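Speaker notes - "Keeping a Small Shop Window Interesting All Year"
Solunthorpe Main Street Merchants, May 24, 2019

OPENING (don't rush this)

Say hi, thank them for the coffee. Ask who changed their window this month. Wait for hands. Then ask who changed it last July and hasn't touched it since, and put my own hand up, because that was me for the first two years I had the shop.

My window is ten feet wide and it faces a bus stop. People stand there with nothing to do but look at it! For two years I gave them a faded poster and a stack of lamp boxes. I still wince.

WHAT I SPEND

They always ask, so get it out of the way early. 260 dollars for the whole year. Most of that goes on paint, fishing line, decent bulbs and one "big" thing per season. Last year the big thing was a secondhand dress form from Drellero (the salvage place out past the tracks, go on a weekday morning if you can).

Compare with the 600 I blew on a printed vinyl backdrop. It bubbled, it peeled, and peeling the rest of it off took me a whole evening with a hair dryer. Pause for the groan.

ONE IDEA PER WINDOW

If I remember only one section, it's this one. Tell the Matsuda story - I had the little Matsuda ceramics line in, lovely stuff, and I put out every piece I owned. Plates, bowls, the tiny soy dishes, all of it. Sold almost nothing. Then I pulled everything except 3 bowls on a plain gray box and people came in asking for "the bowls in the window."

Test: walk across the street, look for as long as it takes to say your own phone number, turn around, say out loud what you saw. If you say "um, stuff," take things out.

Someone will object that they sell 40 kinds of thing. Fine, so rotate. The window isn't the stockroom.

LIGHTING

Keep this short, I get carried away. Two clip lamps from the sides beat one from the ceiling. Overhead light gives everything a hat of shadow. Warm bulbs for fabric and wood, cooler ones for glass. Put them on a timer and let them run after closing, since the bus stop crowd is there till late.

Glare: go out at noon and look. If all you can see is your own face and the bank across the road, move things right up to the glass and hang something dark behind them.

FAKE FLOWERS, YES OR NO

I used to be a snob about this. Real ones in a south-facing window last me till lunch on a hot day, so I gave in. Go for simple shapes like tulips, skip anything with a plastic dewdrop glued on it. Mix your sizes. Let a few lean! Dust them with a soft paintbrush, and when they fade, they go - no second season.

(Next two slides, let them look while I drink some water.)

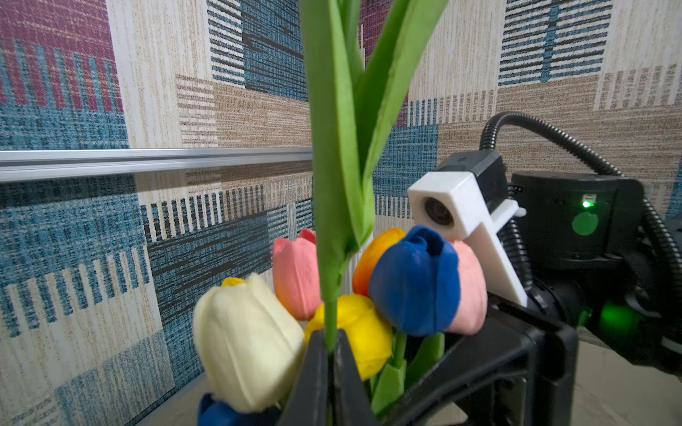

Artificial tulips, closed blooms, with a cream-white one leaning on the left.

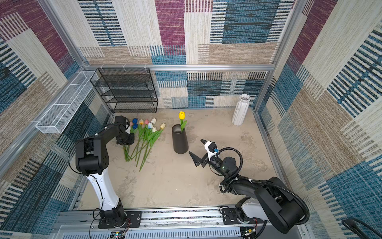 BACKDROPS AND WALLS

Pass around the Pralent fabric swatches here, start from the left side of the room. Fabric on a tension rod is my favorite backdrop by a mile. You can swap it in minutes and it doesn't bubble (look at them meaningfully).

Busy pattern behind, plain things in front. Plain cloth behind, go wild in front. Iron it first, please.

QUESTIONS

If it's quiet, ask them what's in their window right now. Collect the swatches before anyone leaves. Sign-up sheet for the July window walk is by the door.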